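Carngate Automation Site
Two-Arm Cell: Pre-Shift Inspection Checklist with Comments
Revision: December

1. Base mounts secure on rail, no play by hand. PASS
2. Cables free through full reach. PASS WITH COMMENT
Comment: The loops at the elbows are wide. Slack is allowed, but a cable must not touch a side wall or pass between the fingertips.
3. Arm-to-arm clearance at low speed. PASS
Comment: The minimum gap at the fingertips is 40 mm when both arms are under power – closer approaches require the reduced speed setting.
4. Control boards seated, connectors fully pushed in. PASS
5. Basket inside the marked reach, no loose parts on the floor panel. PASS
6. Stop button tested from both sides. NOT DONE
Comment: To be completed before the cell is released. Cells past 1000 hours also require the Jullov joint check.

Keep this sheet with the cell log. Items marked NOT DONE are carried to the next shift.
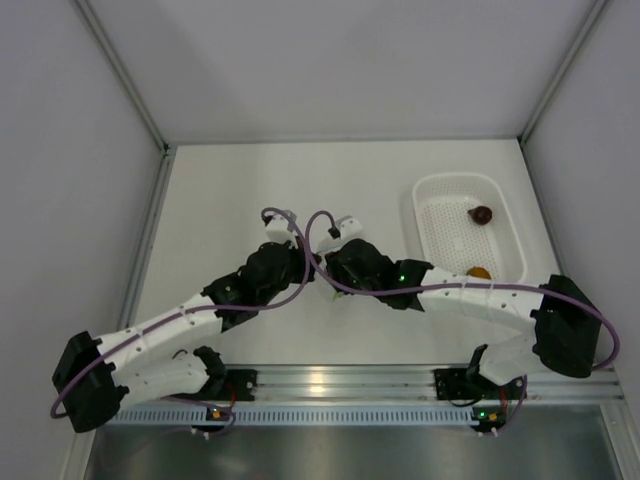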